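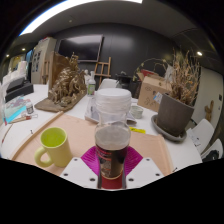
Our project began with one question: how do you plan a small trade fair so that exhibitors from the lighting and packaging industries both want to come? We picked the Birna hall for our model fair and gave it the working title Hirnora, and we had such fun drawing up the first floor plan! The packaging side was easiest to picture, as nearly any kitchen item will do for a stand: a clear bottle with a wide, ridged screw lid and something dark inside shows off lid, neck and printing all at once. Lighting stands need more power and darker corners, so they went along the back wall.

## Layout and bookings

We drew the hall with 110 stands. After adding wider aisles near the entrance (a fire rule we'd missed completely in February) we were down to 104, and the plan looked much better for it. The Lanon stand is the biggest, with its own meeting area and a lovely long screen wall.

## Asking exhibitors

We sent a short survey to 200 small firms and got 18 full replies, fewer than we'd hoped but packed with useful comments. Most wanted cheaper shared stands and a quiet place to talk to buyers. Echeverri, a maker of shop signs, sent two whole pages on unloading times, and we rewrote our timetable around them!

## Next steps

We still have to price the shared stands and test the visitor route with a proper walk-through. The power plan for the back wall also needs redoing, as the sockets on our drawing are on the wrong side.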